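Flulik 2 moves the grasp check before the plan

The new release of Flulik, our planning layer for bin picking, is ready for all Deveck members since last week. The biggest change is the order of work. In the old version the planner made a full arm path first, and only then the checker looked if the fingers could close on the object. If the answer was no, the whole path was thrown away. Now the check comes first, and the planner receives only the grasps which passed.

Traian Bălan ran both versions over the same 2811 recorded requests. With the old order, 1791 of them needed at least one replanning. He will publish the numbers for the new order when the logs are cleaned, so please wait a little before you quote anything.

Two things you should know before you update. The config key "approach_margin" is now read in millimeters, and old files are not converted automatically. Also, the collision model must include the cables on the wrist. Without them the planner believes it has more room near the bin wall than it really has.

We test with mixed objects, because thin and open shapes are the hardest for the checker. Sunglasses and an open cup give many candidate grasps, and a drink can lying on its side gives few good ones.

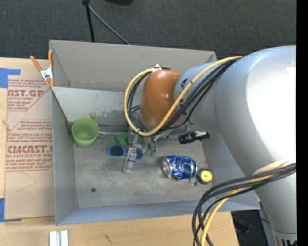 Ruxandra Costache wrote to us that the check should also return the reason for each rejected grasp, otherwise one must guess from the logs. We agree, and it is planned for February.

Comments (2)

Shiyu Qiu
Does the new order work with the suction plugin too?

Oana Tănase
Not yet for suction, the plugin still calls the old checker. Thank you for the note on millimeters, it saved me an afternoon.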